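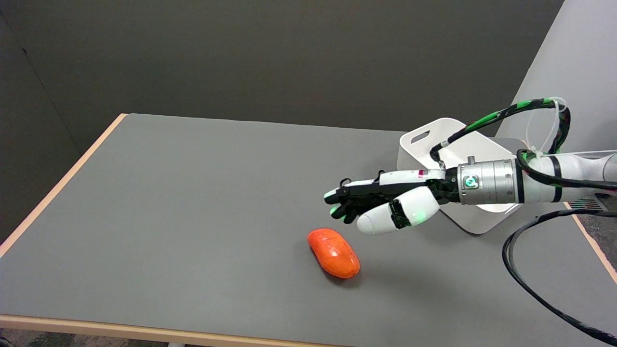

Wiping down a work table sounds like the kind of job you can't get wrong, and then you look at it sideways at 8 in the morning and see every streak you left the night before. I've been cleaning desks and tables on and off for years (my own, and for a while the ones in a shared office in Girkis), and I've changed my mind about almost everything except the cloth. Matte tops are my favorite and also the biggest pain. A smooth gray one with a light wood-toned edge band hides dust nicely, but the faint scuffs stay put when you wipe, and that's what sends people reaching for stronger and stronger stuff. Please don't!

## What I use

- two microfiber cloths, one damp and one dry
- a spray bottle with 954 ml of warm water in it and a small squirt of dish soap
- a white pencil eraser
- an old soft toothbrush

The bottle is a Movura one and the odd number is just where the fill line sits. Any bottle will do.

## The everyday wipe

Take everything off first. Yes, the monitor stand too. Go over the top dry to pick up crumbs and grit, or you'll be dragging them around under a wet cloth and making new scratches.

Now spray the cloth, not the table. Start at the far side and work toward yourself in long straight passes, overlapping a bit. I used to go in circles and it left swirls that only showed up with the lamp on. Follow right away with the dry cloth, same direction.

## Scuffs

Try the eraser before anything wet. Light pressure, short strokes, brush off the crumbs and look again. I got most of the marks off my Uvov desk this way in one evening – the two that stayed were real scratches, and no amount of rubbing fixes those.

Skip the melamine sponges on a matte finish. They work, but they polish as they go, and you end up with a shiny patch that looks worse than the scuff did.

## The edge band

Dirt likes the seam where the band meets the top. Barely damp toothbrush, run it along the line, then dry it off straight away. Water sitting in there can loosen the glue over time, and I have a lifted corner at home to prove it. If yours is already coming up, leave it dry and re-glue it before you clean near it again.

I do the whole thing every 6 weeks or so, with a quick dry wipe in between.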